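Two Arms, One Door and a Lot of Ceiling: Talking Cameras With Tin-yau Chung

Posted in Interviews, December

I'd been meaning to get over to Studlow for ages, and when I finally did I got lost in the parking lot behind the old Drilosdale bus depot and walked in late with my laptop under one arm. Tin-yau Chung didn't seem to mind. He had two monitors going, a bowl of clementines, and an opinion about wrist cameras that he started sharing before I'd sat down.

"People pick the gripper first," he said. "Then the arm. Then at the end somebody says, oh, where do we put the camera? And there's one place left to put it."

Studlow is a small shop. They test robot setups for other companies, and for the past few months Tin-yau has been running the same two-armed robot with different cameras and different controllers through a simulated room in Bastari, their in-house simulator. The job on the list when I visited was opening a door. I asked him why a door, and he laughed at me.

"Because everybody thinks it's easy! You've got a knob, you've got a plate, you've got fingers. Go ahead. Now tell me from the wrist how far away the knob is."

I looked at his screen for a good while and told him I couldn't. 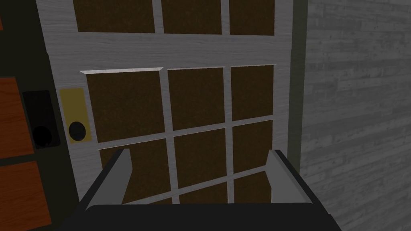

From the wrist in Bastari: the black knob is up and to the left, and the fingers are spread wide.

"Right, and you've got eyes and a brain and you've opened doors your whole life," he said. His point was that the fingers take up so much of a close view that you lose the bottom of whatever you're reaching for. On a wide parallel gripper like this one, the base eats the lower edge of the picture. He's tried moving the camera back along the wrist, and he's tried tipping it. Tipping it helped with the door and made everything on a table worse.

I asked if a narrower gripper would fix it. Sort of, he said. They had a slim one from Vaughan in the simulator for a few weeks and he liked the view a lot, but it didn't get a decent hold on round things, and a doorknob is a round thing. He went back to the wide fingers and decided to live with the camera.

The comparison itself is pretty plain. There are 200 starting poses, the same ones for every setup, and each controller gets one try from each. The best run so far got the hand onto the knob 130 times. I thought that sounded fine. Tin-yau made a face.

"It's fine for a slide," he said. "Then you sit down and watch the other ones."

So we watched some of the other ones (I ate three of his clementines, sorry Tin-yau). The misses I found fascinating were the ones where the arm never got anywhere near the door. It would start out okay, then the wrist would roll over, the camera would roll with it, and the controller would be steering by whatever was in front of it.

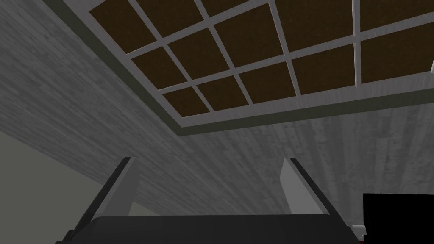
"It can be perfectly confident up there," he said. "Gray wood grain on the wall, gray wood grain overhead. Panes in the door, a grid over your head that's got brown squares too. If you're a little network and you've learned that brown squares in a pale frame means door, you're going to have a very nice time with that ceiling."

I asked whether he could just change the room. Different ceiling, problem solved? He said he could, and a client had asked for that exact thing, and he'd told them no. He wants the textures repeated. Real buildings repeat themselves all the time, he said, and he pointed at his own office ceiling tiles and then at the floor, which I have to admit were a pretty close match.

What he did change was the controller. The first one looked only through the wrist cameras, one per arm. The second one, the one he's happier with, also gets a view from up on the body, looking out over both grippers. He was careful to say it's slower. There's more picture to chew on for every step, and on their hardware he could feel the lag when he took over by hand.

"But it knows where its hands are," he said. "That's worth a lot of lag to me."

He pulled up the body view and let me stare at it. It took me a second to get my bearings. The doors are way down at the far end and the whole room leans, and I said it looked like being on a boat. He told me the tilt is part of the test. The body camera is bumped off level at the start of some runs, by up to 19 degrees, to see which controllers fall apart.

"Somebody is going to knock it with an elbow," he said. "Or a ladder. I'd like to find out here."

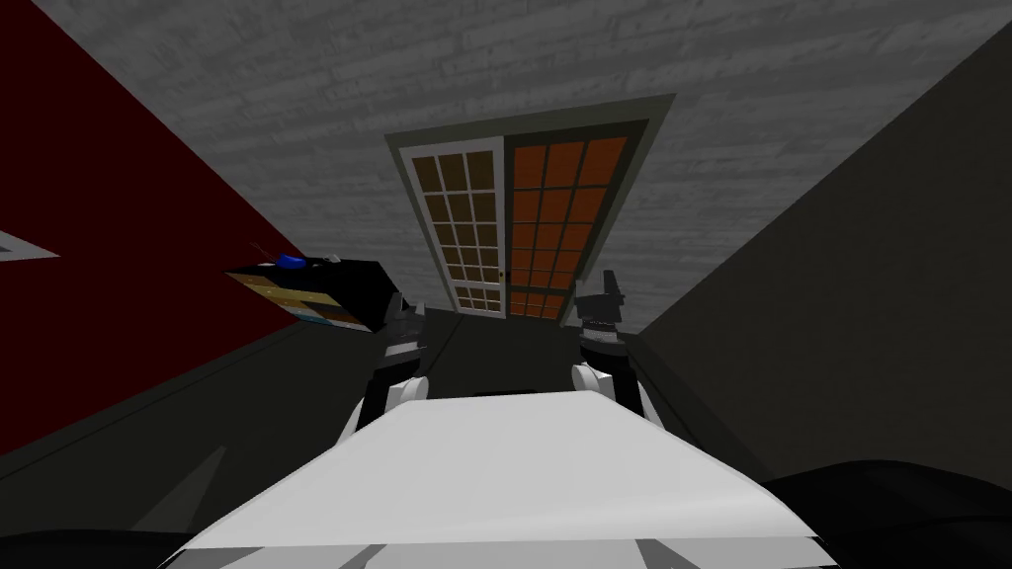 On arms, and why he stopped caring about them

I'd come with a whole page of questions about arms and he answered most of them with a shrug. He's run five arm models through the same room and says the spread between them is smaller than the spread between two camera mounts on the same arm. Reach matters some. Wrist range matters more, mainly for knobs, where you need to turn without the elbow swinging out into something.

"I used to have favorites," he said. "I had a spreadsheet with colors! Now I ask how much the wrist turns and where I can bolt a camera, and I'm mostly done."

Two arms make their own kind of trouble. When he runs the body view with both hands up, each gripper can get between the camera and whatever the other one is doing. Park the idle arm low and it's out of the picture, but then it has farther to travel when you need it. He's settled on keeping both up past the edge of the table between tries, which he called a compromise in the voice you'd use for a rental car.

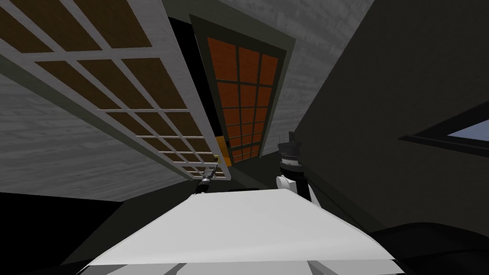

I wanted to know how he decides a setup is good enough to try on the real robot, and he took a long time with that one. There's no magic score. He runs the 200, looks at the misses, and sorts them by hand into ones he understands and ones he doesn't. When the second pile gets short he moves on to hardware. He does the sorting early, before eight in the morning, with the office door shut and his phone in a drawer.

Could the sorting be automated? "Probably," he said. "I'd hate it. I learn everything I know from that pile."

The clients mostly want the score, though, and he gives it to them, with a page of stills from the worst runs stapled behind it. He thinks maybe half of them look at the stills. One called him up about a run where the left hand had wandered off and asked if the arm was broken. It wasn't, the controller had just lost the knob and kept going.

Next up for him is a third camera position, lower on the body and looking up between the hands, plus another go with the slim Vaughan gripper now that he has a controller he trusts. He thinks softer fingertips might get it holding onto a knob. He also wants to put the table to some use, and has a drawer full of mugs modeled already.

I asked him for one thing he'd tell someone setting up their first comparison, and he said to save every frame from every run, including the boring ones, and buy the bigger disk. Then he walked me out to the parking lot so I wouldn't get lost again.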